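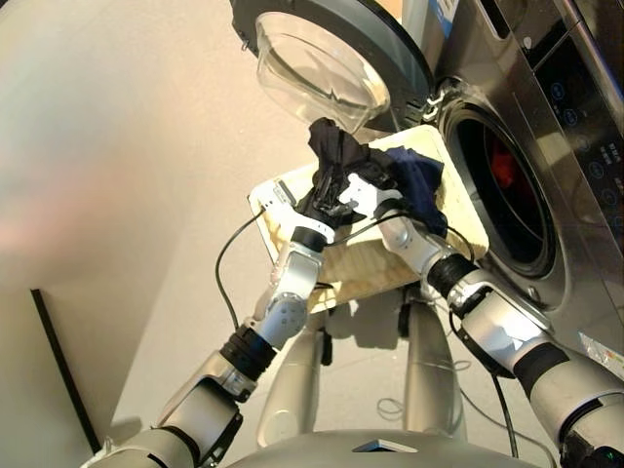 Parents at the Semaan rink have heard the word "free" before, one of them wrote under the club's announcement, and last time it stopped being free once the skates had been handed back. The new beginners' hockey scheme, run by the Lemis club with money from Purkix, is supposed to be different. Whether it is depends on how far down the page you read.

The headline offer is 4 sessions on the ice for children who have never played, with a helmet, stick and pads lent for the duration. After that, families who want to carry on are asked for £347 for the season. The club calls this "a reduced introductory rate" but did not say what it was reduced from. Kit is not included.

Lemis says there is room for 19 children in each group, with two coaches on the ice. That sounds reasonable until you remember that the Saturday slot is shared with public skating, and that half the rink is roped off. Last winter's beginners spent a fair bit of their hour queuing for the gate.

The club also says the scheme will "transform the junior game" in the area. It said much the same about the Catidus Cup, which was meant to bring in new under-10 sides and was played by the same two teams as before. No figures have been published on how many children from earlier taster courses are still playing. We asked for them and were told they were being put together.

None of this makes it a bad morning out, and plenty of children will enjoy it. Parents may still want to ask about the refund terms before signing, as the form mentions them only once and gives no deadline.

Booking opens in May at the rink desk.

Contact the newsdesk | Copyright, all rights reserved | Back to top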